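Toy library in Otirberg sorts its building bricks by color

OTIRBERG, 17/11/2019 — The toy library on the ground floor of the Otirberg community center has reopened its building brick shelf after a sorting job that took up most of the fall.

The bricks used to be lent out in mixed tubs. Families took a tub home for 3 weeks and brought it back with whatever was in it at the time, which over the years came to include hair clips, dried pasta and parts from board games. Parents had complained that children spent more time digging than building.

"My son wanted to make a green dragon and he got as far as one foot," said Quyên Bạch, who borrows from the library with her two children.

Oduor Obura, who runs the toy library, said more than 1,000 bricks have been washed and sorted so far. Most came from a donation made in July, when the Garnness day nursery closed its upstairs playroom. Cracked bricks and those with chewed corners were taken out.

Members can now borrow bricks by color or ask for a mixed set made up at the desk. The loan period stays the same. The charge for a lost set has been dropped, though the library asks families to say so if pieces are missing when they return one.

The library has 86 member families, up from last year. Hưng Lại, who handles the loans desk, said construction toys go out more than anything else on the shelves, followed by wooden trains and dress-up clothes.

Open bins in blue, green and red stand side by side on a pale tabletop, with green bricks lying in the green one.

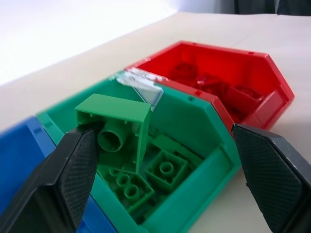 What changes for members

Returned sets should be handed in at the desk and not tipped back into the bins. Staff will check them before they go out again. Baseplates, wheels and figures are kept in the cupboard behind the desk and can be added to any loan on request.

The library is still looking for red bricks and for long flat pieces in any color. Donations can be left at the center's front office during opening hours — clean, if possible, and in a closed bag.

A building afternoon for children under eight is planned for the new year. Liên Ông, who will lead it, said the date depends on when the large room is free. Details will be posted on the notice board by the main entrance.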